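Standby drain in remotes, part two

Idle current in the older Vikura handset measured 12 microamps at the bench in April. Cell self-discharge probably costs more than that over a year. Both cells should still be replaced as a pair.

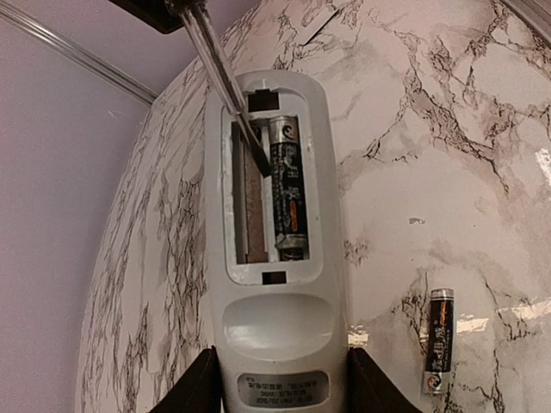
Storage

I now pull the cells from any unit going in the drawer for the winter - leakage does more damage than drain. White vinegar on a swab neutralizes alkaline residue.
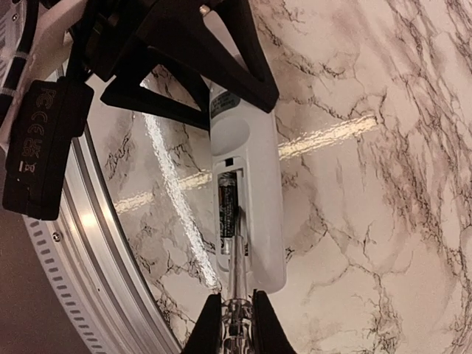
Ferhat Kırmızıgül writes that lithium primaries leaked far less in his cottage remotes, at around 20 months.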